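2019-02-17

Sourdough log, second month. Fed the rye starter at seven, one part starter to two parts flour to two parts water by weight.
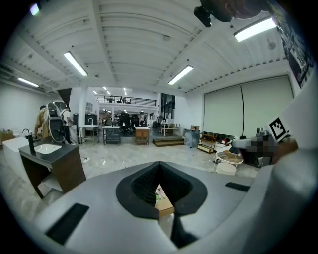

Rise was slower than last week. The kitchen sat four degrees colder overnight and the starter only doubled by early afternoon. I moved the jar to the shelf over the boiler and left the ratio alone. If I change both I learn nothing.

Flour is the last of the Witholm whole rye. The replacement bag is Dillance, which mills coarser and takes more water. First trial dough at the old hydration was stiff and tore on the second fold. Added 2 percent water, rested it, folded again. Better, still short of what I had in September.

Su-chen Hsueh wrote back about the scoring. She cuts shallow, at a low angle, straight from the fridge. I have been cutting at room temperature and the blade drags. Will retard the next loaf overnight and try it her way.

Scale check: the 2,000 gram reference read 2,001 before I zeroed it and 2,000 after. The 1,001 gram reading from Thursday was probably the same fault. Corrected both entries in pencil.

Baked one loaf, lid on for the first half. Crust fine, crumb tight near the base. Underproofed. Next feed at nine tonight, then the dough goes in the fridge.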